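Library > Border Studies: An Introduction > Part Two > Chapter 4

Chapter 4: Demarcation and the Work of Boundary Commissions

A treaty can settle a border in a single sentence. Marking that border on the ground may take decades.

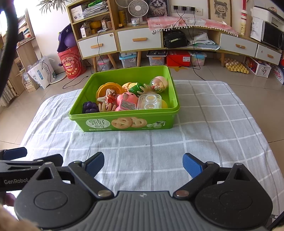
Geographers divide the making of a boundary into stages. Allocation is the political decision about who gets which territory. Delimitation describes the line in words or on a map. Demarcation places it on the land with pillars, cairns, cut lines through forest, or buoys. A fourth stage, maintenance, continues for as long as the border exists.

This chapter deals mainly with the third stage. Our main case is the Vurnik boundary, which runs for 627 kilometers from the Jasell highlands to the Flendik River. The two governments agreed on the line quickly, but the joint commission needed 17 years to mark it. By the end it had set 1513 pillars, most of them in the river lowlands, where the line changes direction often.

The treaty said that the border would follow "the main ridge" in the highlands. Survey teams found two ridges of nearly equal height, with grazing land and three villages between them. Elsie Bainbridge, who studied the commission's minutes, argues that the delegates knew about the problem and left the wording vague so that the treaty could be signed. Blair Ogilvie reads the same minutes differently and blames a poor base map. Extracts from both authors are given in Section 4.3.

Rivers cause another kind of trouble. A line may follow one bank, the middle of the water, or the deepest channel, known as the thalweg. When the Flendik shifted its course near the town of Boateng, farmers on the east bank were left on the wrong side of the river from their own district office. The treaty did not say whether the border moved with the water.

Key terms: allocation, delimitation, demarcation, thalweg, watershed, enclave

4.1 From Text to Ground

A joint commission usually has equal numbers of members from each state. Its first task is to agree on maps, units of measurement, and a common set of survey points.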